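Yu-na Kwak on 11 years of getting Jurkcombe to talk to strangers

Last updated Apr 19, 2023

423 shares | 5 comments

Yu-na Kwak is late, and she's sorry, and she's already talking before her coat is off. Parking on Skotden Street. Don't get her started.

She runs the Posico tables – the free conversation nights for people learning English in Jurkcombe. No textbook, no sign-up. You come in, you sit, you talk for an hour with whoever is across from you. She started it 11 years ago with her cousin and a borrowed room over the Lim bakery.

"I had the grammar," she says. "I had so much grammar. I could not order a sandwich."

Kwak came here at 26 with a degree and a job in a billing office. Quiet office. Whole days went by, she says, when the only English she spoke out loud was to the bus driver. Her first idea was a class. It lasted one month.

"Everybody sat in rows and looked at me. I thought, I'm doing the thing that didn't work on me. So I turned the tables around and stopped teaching."

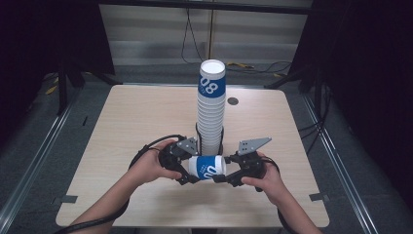 What do people talk about? Landlords, mostly. Kids. Why the dentist sends two bills. One group spent most of a winter on the plot of a soap opera that only one of them had seen. Kwak keeps a shoebox of question cards for the shy ones but she says it hardly comes out now.

The worst question, she says, is "Where are you from?" It kills a table. Person says the country, other person says oh nice, the end. She prefers "What did you eat yesterday."

"Yesterday is good. You need the past tense, you need food words, and you always have a opinion."

Last year 314 people came at least once. She knows because the library asked her to keep a sheet at the door, and she did, under protest. Plenty never came back. That used to bother her. Then she ran into one of them at the pharmacy, working the counter, chatting away with a customer about cough drops.

"She came one time. One time! Maybe it helped, maybe she was already fine. I don't need to know."

The regulars are a different story. There are couples who met there, and at least one pair of friends who started a cleaning business. Also a feud, over a ride home, that she won't go into. "Write that there was a feud," she says. "People should know it's a normal place."

I ask about corrections. Does she fix people's mistakes?

"Only if they ask me. If I understood you then you said it right." She thinks about that for a second. "Okay, numbers I fix. Thirteen and thirty. That one costs you money."

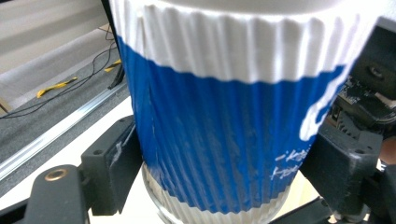
A paper cup in blue and white.

She still makes mistakes herself and likes to point them out. She said "I'm boring" for "I'm bored" to her boss, twice in one meeting. He told her she wasn't.

What's next is a morning table, for people on night shifts. She's wanted it for years, the trouble was finding someone with a key. It should start before the end of April if the heating gets sorted. After that, maybe a table for teenagers, tho her own daughter has begged her not to.

Does she ever get tired of small talk?

"At home I don't speak," she says, hunting for her car keys. "Ask my husband. I come home and it's silence until dinner."

The Posico tables are free and open to adults at any level. Enter by the side door, past the bakery.

5 comments

Related
Lim bakery to keep upstairs room open for evening groups
Skotden Street parking: what changes this spring
Where to find free language help in Jurkcombe
Night shift workers on the hours they keep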